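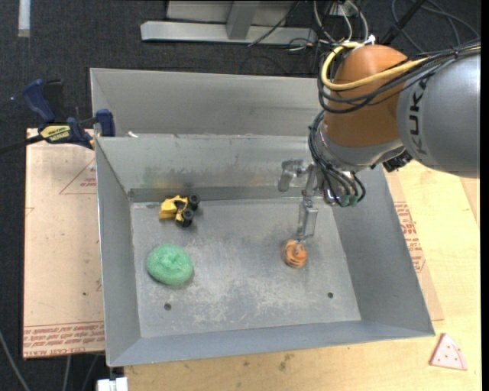

Setting up a two-bin picking cell in a shared workshop

Most write-ups of bin picking start with the software. I'd start with the bins, and I'd be suspicious of anyone who quotes a success rate before saying how theirs are held down.

You need an arm, a gripper with two fingers, two metal bins, a table and a clamp. We run ours at the Durnard workshop with a small control program called Kedari, but any planner that accepts a grasp point will do.

1. Fix the bins. Put them back to back with the rims touching and clamp them at one corner where they meet. Check for movement by hand. If a bin shifts, your calibration is worthless, whatever the screen says.

2. Calibrate against the floor of the bin. The Fanau guide tells you to use the rim. I tried it and kept driving the fingers too deep. Touch off at 5 points on the floor and ignore anything that looks like a hole.

3. Set a height limit. Stop the fingertips just short of the metal. Scratches on the floor tell you when the limit is wrong.

4. Choose awkward objects. Cubes prove very little. Use a toy with wheels, a mesh scrubber, something small and rounded. Tip the toy on its side for at least half the runs.

5. Run slowly, with one hand on the stop button. Keep everyone else back from the table, even the people who say they've done this before.

6. Log every attempt, including the dull ones. Our log stands at 1,291 grasps. In the last 100, the arm got 47 on the first try – less than I'd hoped, and a lot less than the demo videos promise.

Mesh is the worst. A finger can snag in it and the log will still call that a grasp, so lift, wait, and check again before you count it.

Swap the objects every Thursday or you'll end up tuning for the same three toys.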